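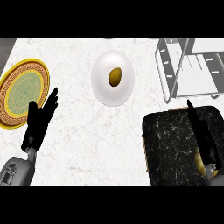
Seasonal Decorating at Home, Session 3
Door wreaths and mantel garlands: notes to take away
Ostville Adult Evening Classes, August 2018

Typed up fast after Tuesday's class so excuse the gaps. Covers the talk plus what we'd have got to with more time. Garland part is new to most of you, read it before next week.

Left over from last time

Someone asked about spray snow on real greenery. Fine on cones and bare twigs. On live fir it goes gray and flaky in a warm room. Your call.

The July handout had the wrong wire gauge on page two. Cross out 18, write 22. Use 18 only for the stem wires on heavy cones.

Frames

Four kinds you'll run into:

Wire ring, flat. Cheap. Ok for light stuff, eucalyptus, herbs. Greenery slides around on it.

Wire ring, raised (box frame). What we use in class. Two inner rings, two outer, moss packed between. Holds its shape.

Grapevine. Already brown and rough, so you can leave half of it bare and it looks meant. Good if you don't have much greenery. Stems push straight in, hardly any wire.

Foam. Wet foam keeps things fresh longer, but it's heavy and it drips down the door. Dry foam is for artificial stems only.

Size: measure the door first. A wreath about half the width of the door looks right on most houses. Finished size is bigger than the frame by a good hand's width all round, people always forget this and buy too large. A 12 inch frame is plenty for a standard front door.

What to put on it

Base greenery (most of your bulk):
Noble fir. Holds needles well, stiff, nice bluish color. First choice.
Douglas fir. Softer, smells great, drops sooner.
White pine. Floppy. Lovely in garlands, a bit shaggy on a ring.
Cedar. Drapes. Use on the outside edge or trailing off the bottom.
Spruce. Skip it indoors. Sheds and it's sharp on the hands.

Second layer: holly, ivy, boxwood, magnolia leaves (brown side showing is nice), rosemary, bay.

Extras: cones, dried orange slices, seed heads, cinnamon sticks, crab apples, berries. Holly and mistletoe berries are poisonous, ivy berries as well. Keep well out of reach of kids and pets, or use fake ones.

Cutting from your own yard: snip from the back of the shrub, just above a side shoot. Early morning. Stand the stems in a bucket of cold water overnight, garage or porch, not the kitchen. Don't skip the bucket. Best single thing you can do for how long it lasts.

Method, raised ring

1. Soak moss, squeeze it out hard. Should feel damp, no more than that.
2. Tie wire to the frame. Pack moss, wrap wire over every couple of inches. Keep the reel in one hand and don't cut the wire until you're all the way round.
3. Cut greenery to hand length. Make bunches, 3 to 5 stems each. Make ALL the bunches before you start fixing any.
4. Lay first bunch on the ring at a slight angle. Wrap wire tight over the stems twice.
5. Next bunch covers the stems of the last. Alternate inner edge, outer edge, middle. Same direction the whole way.
6. Last bunch tucks under the tips of the first. Fiddly. Lift the tips with your thumb.
7. Hang it up and step back. Do this before the extras go on. Gaps show up on a wall that you'd never see on a table.
8. Wire in cones and so on. Odd numbers, and grouped. Put your biggest cluster somewhere around four or eight o'clock, not dead center at the bottom.
9. Bow last if you want one. Wired ribbon, long tails, cut at a slant.

Allow two hours for your first. Second one takes half that.

Garlands

Same bunches, longer. Work along a rope insted of a ring. Natural jute is easiest on the hands.

Length: measure the mantel, then add the drop on each side, then add a bit for swag. For a banister, double the straight run if you're looping it, or 1.5 times if it just lies along the rail.

For a full mantel garland figure on 200 stems of hand length, mixed. Sounds like a lot. It's one big armful. Thin garland looks mean so better to go shorter and fuller.

Start at both ends and meet in the middle, so the tips point outward. Cover the join with cones or a bow.

Weight! Wet cedar is heavy. Two good hooks minimum, three on a long shelf. Sticky hooks only on smooth painted wood and check the limit on the pack.

Lights: LED only on real greenery. 50 bulbs does a mantel. Put them on after the greenery and before the extras, battery pack hidden at the back corner you can reach. No candles near a garland, none, not even the ones in jars. And if the fireplace is lit, the garland comes down.

Keeping it going

Outdoors on a shady door: four weeks, sometimes five. Mist every few days if it's dry out.
Outdoors, full sun or behind a glass storm door: ten days maybe. The storm door cooks it.
Indoors: a week to two. Make it late, or plan to swap pieces out.

Bend a needle. Snaps clean = dried out, take it down.

Save frame, wire and cones in January. Moss can go in the compost. Greenery too, once all the wire is out.

Supplies

Drumska does the box frames and the jute. Lins for ribbon by the roll, ask for the wired kind. Vudport has floral wire cheapest if a few of you split an order; frames are item 488 in the back of their catalog, small print.

For next week

Bring pruners, gloves, an old sheet for the floor, a bag of whatever greenery you can cut. Frames and moss provided. Measure your door and your mantel and write both down. Room opens at 6:30, tables fill up from the sink end.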